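Well, the mending pile has finally beaten me. I put off dealing with it all summer, then all winter, and by April it had its own chair in the spare room and was making a start on the floor. So this month's column is about fabric: keeping it, fixing it and (sometimes) letting it go.

I grew up in a house where nothing was thrown out. Mum had a biscuit tin of buttons and a bag of zips cut from dead trousers, and I've inherited the habit without inheriting the skill. I can sew on a button. I can take up a hem if you promise never to look at the inside of it. Past that I'm guessing!
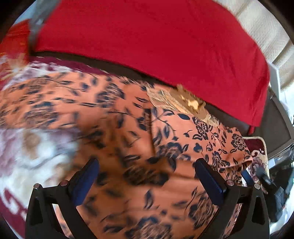 HOME & MAKING

What got me moving was the mending night at Petell hall. I went along expecting a lecture and got a cup of tea, a borrowed darning mushroom and Kamlesh Malhotra, who had a look at my favourite cardigan and told me the elbow was worth saving but the cuffs were a lost cause. She was right about the cuffs. I'm still sulking.

Her big tip was to sort by fabric before you sort by job. I'd always done it the other way round — all the hems together, all the holes together — and then spent half the evening changing needles and hunting for thread. Now the stretchy things go in one bag and the cottons in another, and I've got through more in a fortnight than I did in the whole of last year.

She's also very firm about washing things first. I had a skirt length from Lidis that I was ready to cut straight off the roll, and she practically took the scissors out of my hand. Good thing too, as it came out of the machine a fair bit shorter than it went in.

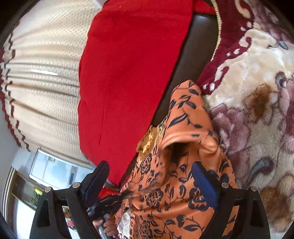
Red cloth beside the cream curtain.

Curtains got a whole conversation to themselves. If yours are faded down one side, try swapping left for right before you spend any money. And if you do have to replace them, check the remnant bins at Kandpal, where I paid $130 for enough lining to do the lounge and had a decent piece left over for cushion backs. The same amount at Zudico would have cost me $200, and I'd have had to wait for it.

As for the scraps, I've got a pillowcase hanging behind the door and everything smaller than a tea towel goes in there. When it's full it'll become stuffing for a draught snake, which the back door badly needs. My neighbour wants one as well, so if you've got old flannelette pyjamas going spare, drop them at my place and I'll put them to use.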